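Hospitality Management, Year One
Notes to go with session 4: filling rooms outside the fair season

Welcome back, everyone, and thank you for the lively talk last time about breakfast hours (we could have gone on all afternoon!). These notes cover the same ground as the lecture, a little more slowly.

Our case is the Worlow, a country hotel with 60 rooms on the Masville road. When the Bekex trade fair is on it sells every bed at a good rate, and then Friday comes, the exhibitors go home and the corridors are quiet again. Most of the fixed costs carry on just the same, which is why we keep coming back to the question of who else might like to stay there.

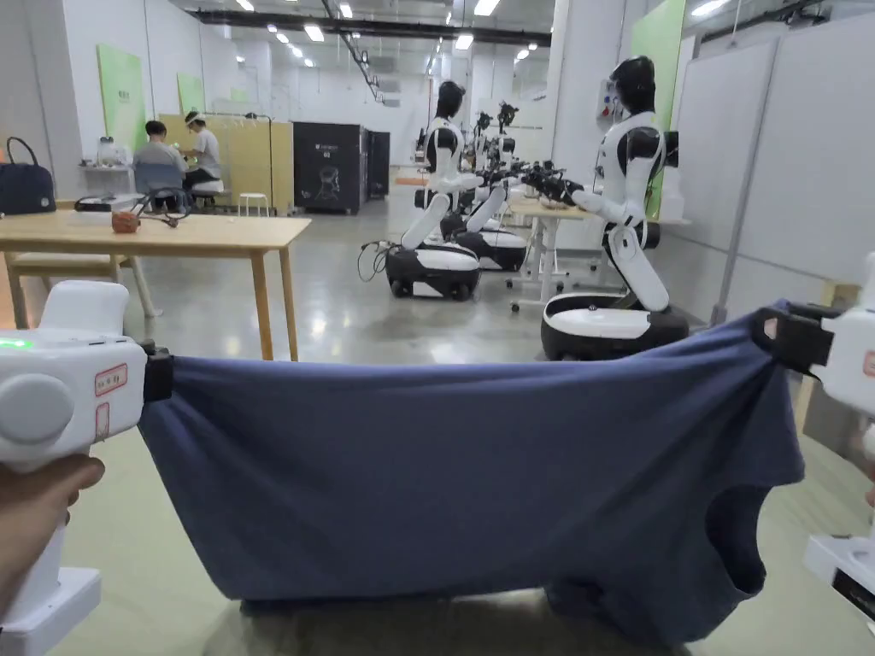
Wilson Montoya: I'd be careful with weekend discounts, as the fair guests soon hear about them and start asking for the same price in the week.

I think that's a very fair worry, and it brings us to packages. A package wraps the room up with something else, a dinner or a guided walk or the shuttle from the station, so that the room price isn't sitting out in the open to be compared. The Worlow tried a two-night walking break with supper included, and it was the supper that people wrote home about. Do read the Londoño chapter on this before July, even if you only manage the first half. 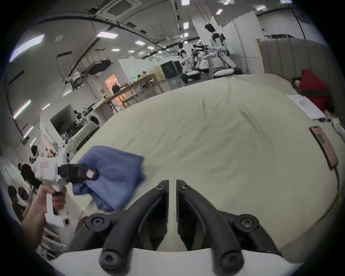

Should a small hotel pay for its own shuttle?
It depends on how many guests arrive without a car. If a shuttle costs 1000 a month to run and brings in 200 room nights, that is 5 a night, and most owners would be happy with that. With far fewer nights, a standing arrangement with a local taxi firm is kinder to the budget.
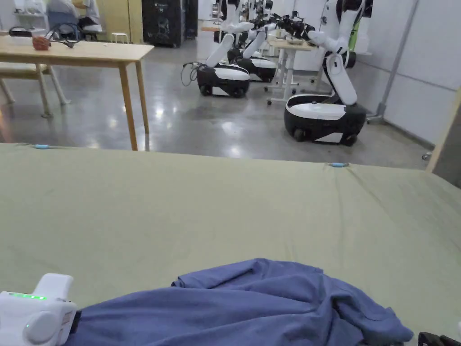 Housekeeping has to be part of the plan too, and I do wish more marketing people would go upstairs and look. A two-night package means fewer full changes than two single nights, and that saving belongs in your sums. Small things count here: a pale green fitted sheet with little light-blue clips along its edge, for instance, is one more item to think about when you work out how long a bed takes to make up. Rigoberto Restrepo's reading list has a good piece on timing room changes, and I'd start there.

For next time, please choose a hotel you know, write one page on its quietest month, and bring a package you would be willing to pay for yourself.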